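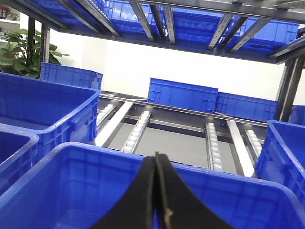
Two gripper fingers in front of blue storage bins on a roller rack, seen from a camera mounted close to the gripper.

Cimia Opens Gripper Comparison Program for Bin Handling on Flow Racks

Results from 37 gripper and camera setups to be published in October

June 16, 2026 – Cimia, a test house for warehouse automation, today announced a program to compare robotic grippers for handling plastic bins on roller racks. The program will test 37 combinations of gripper fingers, camera position and controller settings on the same rack, with the same type of bin and the same set of tasks. It is being run with finger maker Prinivance and controller supplier Koda.

Flow racks are common in parts storage and small-order picking. Bins sit on strips of small rollers and are moved along the shelf as stock is used. The work is simple for a person and often hard for a robot arm. Rims are thick and rounded, neighboring bins sit at slightly different angles, and the gap between two bins can be narrower than an open gripper. Buyers who want to automate this kind of shelf have had little to go on apart from supplier data, and suppliers do not all measure the same things.

Each setup in the Cimia program will complete 400 trials. A trial starts with the arm in a parked position and ends when the bin has been set down at the target position or the controller has stopped the attempt. Trials are divided evenly among four tasks, with 100 trials for each:

Pulling a bin forward along the roller strips by its rim
Lifting a bin off the rollers and returning it to the same lane
Separating two bins whose rims overlap
Reaching into a bin and removing a single item

Bins will be placed straight for some trials and at an angle for others, following a fixed list that is the same for every setup. Operators may not move a bin once a trial has begun. If a bin slips, jams between guide rails or comes to rest against its neighbor, the trial is recorded as it stands.

Two families of fingers are included. The first is a set of soft, curved fingers from Prinivance, which close against each other along a straight seam and bend around an object when they meet resistance. The second is a set of rigid parallel fingers with replaceable pads. Both families will be run on the same arm, and the mounting plate will not be changed between tests.

Finger wear is part of the comparison. Contact surfaces will be photographed before the first trial and again after every 100 trials, and any change along the closing edges will be noted in the results. Worn fingers will stay in use until the full set of trials is complete. A finger that tears through or comes off its mount will be replaced once, and the replacement will be listed.

Camera placement is the second main question. Setups will use a small camera at the wrist, a fixed camera on a stand facing the rack, or both. A wrist camera gives a close view of the rim at the moment of contact – but the fingers themselves can hide part of the bin. A fixed camera sees more of the rack and less of what happens between the fingers. Cimia will report the two kinds of setup separately as well as side by side.

Koda is supplying the controller for all tests. Force limits and closing speed will be set to one of 2 profiles, a slow profile and a standard profile. Suppliers will be given the profiles in advance and may not ask for changes after testing has started.

The rack layout and trial procedure were reviewed by Steinarsdóttir, an independent engineering office specializing in materials handling. Steinarsdóttir will also check the trial records before publication. It has no commercial interest in the products being tested.

Results will be published in October and will be free to download. The report will list completed trials, stopped trials, time per trial and wear notes for every setup. Cimia will not name an overall winner or issue a single combined score. The full trial list and rack drawings will be released with the report so that other labs can repeat the tests on their own equipment.

Suppliers who would like their fingers or cameras considered for a later round can request the entry requirements from Cimia. Hardware for later rounds must be available for general sale at the time of entry. Prototypes will not be accepted.

About Cimia

Cimia tests grippers, cameras and controllers used in warehouse and parts-handling automation. Its customers include equipment suppliers, system integrators and warehouse operators.

Media inquiries: Cimia press office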